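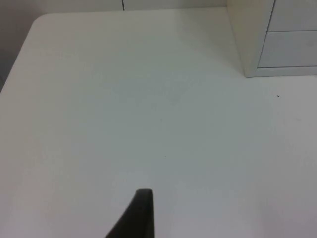

Photo: Paora Kingi

Home | Reviews | Kitchen | Tables & Desks | Contact

Print this page | E-mail this page

The Gilmont Table After 7 Months of Pasta, Homework and Glue

Last updated: April

I've been wanting to write this one since the fall, but I made myself wait until the table had been through a proper winter with us. It has, and I still like it as much as I did the first week!

We bought the Gilmont to replace an old pine thing from my aunt that wobbled whenever anyone cut a steak. The new one came from Brorovbridge in two boxes, and the heavier box took both of us (plus a good deal of swearing) to get up the stairs. Putting it together took 70 minutes with one coffee break. The instructions are all drawings, but they're good drawings, and every bolt bag has a letter that matches the page you're on. I wish more companies did that.

Ours is the white matte top with the rounded corners. I was nervous about white. My last white table showed every fingerprint and threw the ceiling light back in my face at dinner, and this one does neither. The finish is soft to the touch, almost chalky, and you can read a newspaper on it at noon with the blinds up.

The corners matter more than I expected too. I have a bruise-prone hip and a 3-year-old who runs everywhere, and we have both met that corner at speed and walked away laughing.

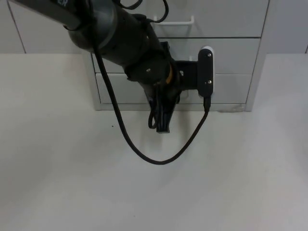 Cleaning and stains

Most spills come off with a damp cloth. Tomato sauce, no trouble. Beet juice left overnight (my fault) needed baking soda and a second try on Friday morning, and there's a faint pink shadow if you know where to look. Turmeric I just keep away from it. Dried school glue peels off in one long strip, and my daughter now does this for fun.

Vaughan Bright, who writes the desk reviews here, owns the Korkura, and we traded notes for weeks. His has a glossy top that wipes down faster – I'll give him that – but it picks up hairline scratches from plates. Mine has one scratch so far, from a dropped cheese grater.

What I'd change

The feet. They're hard little pads that squeak on a wood floor, so I stuck felt under them the first evening. I'd also love a drawer, even a shallow one for placemats. The Tawhiri has one and I'm a bit jealous every time I see it, though its legs sit so far in that the end chairs feel cramped.

Seats six easily, eight if you like each other. I'd buy it again tomorrow, in the same color, and I'd get the matching bench while I was at it.

Back to Reviews | Top of page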